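Open day at the Nolau exchange

The Distidgate telephone company opened its Nolau exchange to customers on 7th August, and I went along with Marijke Cuypers, who has had a landline with them since she moved to the valley. Entry was free but you had to book a slot by text message. Ours was the second of the afternoon.

The building is plain brick and sits behind the post office. Visitors signed in at the front desk, handed over bags, and were split into groups. Our guide was Eugeniusz Pietrzak, a network engineer who joined when the company still sold pagers.

He started in the switch room. The old switching equipment used to fill the whole floor. It was shut down two years ago and most of it has been taken out, so what you see now is a long room with a short row of cabinets at one end. All voice calls in the district go through those. The cooling is loud and Pietrzak had to repeat himself a few times.

Next came the battery room. If the power fails, the batteries carry the exchange until the diesel generator starts. The generator is tested every month. Marijke asked what happens to mobile masts in a power cut, and the answer was that the larger ones have their own batteries and the small ones go off the air.
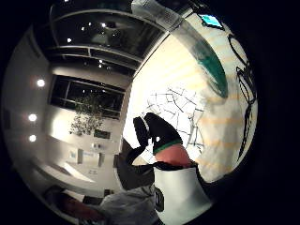 Black lines on white paper, with a teal-green stripe across the upper part.

The part I had come for was the talk on coverage, given by Genowefa Michalski from the planning office. The company now has 40 masts. A new one at Skitau is due to be switched on in September, and it should fix the dead stretch on the road north of the reservoir. She would not promise indoor coverage in the lower village. The hill is in the way, and the landowner on the other side has turned down two requests for a site.

She also took questions on prices. The prepaid plan stays as it is, with 2000 text messages included. The Xenos home router will replace the current model for new customers. People who already have the old one can keep using it, but there will be no more software updates after the end of next year.

We finished in the customer service room, where you could report a fault in person. I reported mine, a crackle on the line when it rains, and was given ticket 1717. A technician called the following Tuesday to arrange a visit.

The tour took about an hour and a half. Parking is on the street only, and the upstairs rooms are reached by stairs.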